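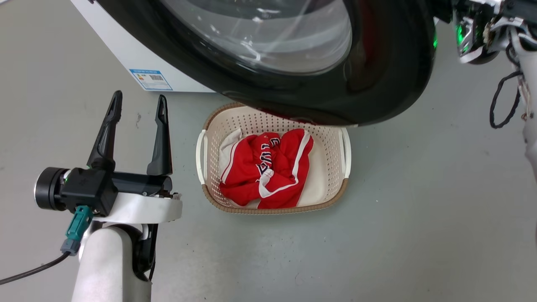
Left arm at the washer, basket on the floor under the door.

Laundry cell, left wrist cable – how are you all routing yours?

tealplug_tom
Hello everyone, and sorry in advance for the length of this. We run a two-arm laundry cell at Zirnness, a front loader and one basket, and I look after it more or less by myself these days. The left arm has been throwing a gripper comms fault, always when the wrist is rolled over to reach down toward the basket. The teal connector on the underside of the housing is where I'd put my money. From there our cable drops away diagonally next to the forearm. The log shows 2,634 cycles on this cable and the first fault came 46 cycles ago. I've reseated the plug twice and it behaves for a while, then it's back. Do I add a clamp, or just swap the cable and move on with my life?

Iltela_nights
Oh, I feel for you, we had a whole November of this! Swap the cable first, and do it with the arm powered down and the wrist parked straight. Then put a soft tie on the forearm and leave a loop of slack big enough to get two fingers through. Ours had been pulled snug by somebody very tidy (me) and every wrist roll was tugging right at the plug.

zallgate_bench
I'm going to disagree with the tie, friendly as you like. At Zallgate we tied ours down and only moved the bending to one spot, and the new cable quit sooner than the old one. I'd look at where the basket sits. Yours is tucked right in under the door, so the arm has to come in steep. We slid ours out 28 centimeters, taught the pick pose over again, and the wrist hardly has to roll now.

Iltela_nights
Fair enough, but then anything that slips on the way out of the drum lands on the floor. We tried it and went back. I do think your tie was too tight, if you don't mind me saying!

zallgate_bench
I don't mind, and it may well have been. It was a zip tie, I'll confess that much.

tealplug_tom
You're both very kind. I've put the new cable in with a hook-and-loop strap and a good fat loop, and jogged the wrist slowly through its full range while I watched the plug. No fault so far, though I've only had time for a short run with a few jerseys. I'd like to try the basket move too, but separately, so I can tell which one did what. The right arm has its wires in a bundle with more hang to it and has never given me a minute's trouble – so maybe I should have looked over there first.

Comments (2)

Bùi
Thank you for this one, same fault here and the strap went on this morning. Does anybody check the pins with a magnifier before blaming the cable? I found one slightly bent.

spincycle_sue
Always check the pins, yes, and look down inside the socket as well while you're there. And please write the cable change in the log, you'll be glad of it when the right arm's turn comes.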